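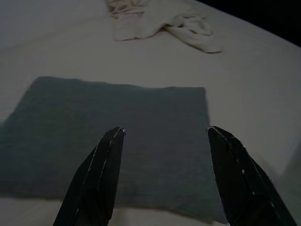 Hetholm Household Arm Pair - Demonstration Days

Product family: Hetholm two-arm manipulation set
Shown by: Sement (sales and fitting)
Gripper fingers: Nurmi, black, one pair per arm
Control software: Jisora
Available as: demonstration, rental, purchase
Next open day: December, doors at 10 in the morning
Group size: 6 visitors per session

What you are coming to see

Two arms dealing with household fabric. If you were hoping for something that walks in, shakes your hand and asks about your journey, another supplier will be happy to take your money. Our arms work on beds and chairs, at a pace that will be familiar to anyone who has asked a teenager to tidy a room.

Cloth is the whole point of the visit. A steel block is the same shape on Monday morning as it was when you put it down. A washcloth has other ideas, and most of the engineering in this set went into coping with them. Wayne Poirier runs the sessions and will talk about fingertip angles for as long as you let him. Bring a question about something else if you have a train to catch.

How a session runs

Sessions last through the morning with a break for coffee. You get a short safety talk, then the arms go through bed work and chair work, then you may choose a task from our list and watch the set attempt it. We don't rehearse the visitor's choice. Sometimes it goes beautifully and sometimes Wayne says "well" and reaches for the stop button.

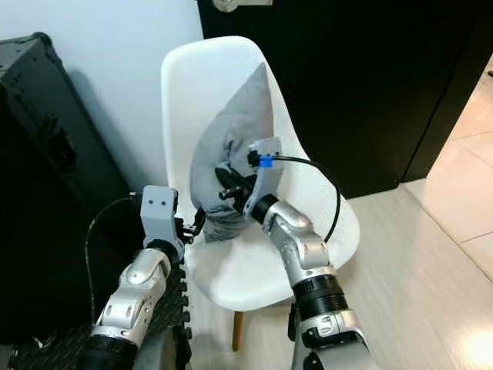 Chair work is the part that visitors from care homes and hotels tend to ask for twice. A chair gives the arms a back to work around and a seat that isn't level, and soft items lean and slide on it. Small hard items are on the task list too, plugs and adapters among them, and the same fingers are used for both. There is no tool change between a cushion and a plug, so there is no tool changer on the quote either.

Camera views

Each set comes with a head view and a wrist view. The head view is the one you will want on the big screen. The wrist view is the one the buyers' engineers crowd around, and it is mostly fingers. 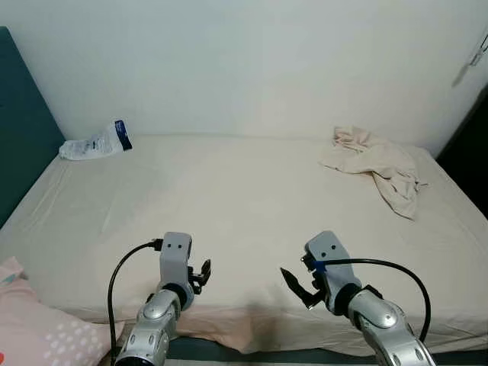 Reach is the question we get most, usually from people who have already measured their beds. The set works from one long side, and we would rather show you that than print a heroic number. In the bed demonstration both arms come in over the near edge, grippers facing each other across the middle of the mattress, while the rumpled fabric lies well over to the right and the plastic package sits in the far left corner by the headboard. Ask to see the corners. Ayodele Shehu, who looks after fitting, will tell you plainly if your room is the wrong shape for it.

Cables run on the outside of the arms. We know. Venla Kinnunen has a drawing of a version where they don't, and she would like you to stop asking when it ships.

Rental and purchase

Rental starts at 3 weeks, fitting included. Spare fingertips are sold in boxes of 100, a quantity chosen by purchasing without consulting anyone who has changed a fingertip. Single pairs can be had from the front desk if you ask nicely.
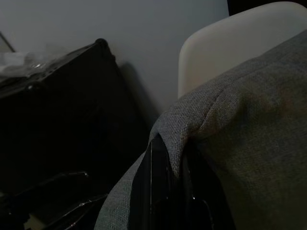
Fabrics should be agreed in advance if you want to bring your own. Woven cotton, fleece and toweling are all welcome. Sequins are not, following an afternoon that Aino Rantala still refers to as "the shirt." Nearly 300 different items have been through the demonstration room so far, and she keeps a swatch of each in a binder, which visitors may look at but not borrow.

Booking

Write to Colin Bellamy at the Sement front desk with your preferred session and the names of everyone coming. Say whether you want bed work, chair work or both. Parking is behind the building. The coffee is free and priced accordingly.

Visitors under 16 are welcome with an adult. Long scarves stay on the coat rack.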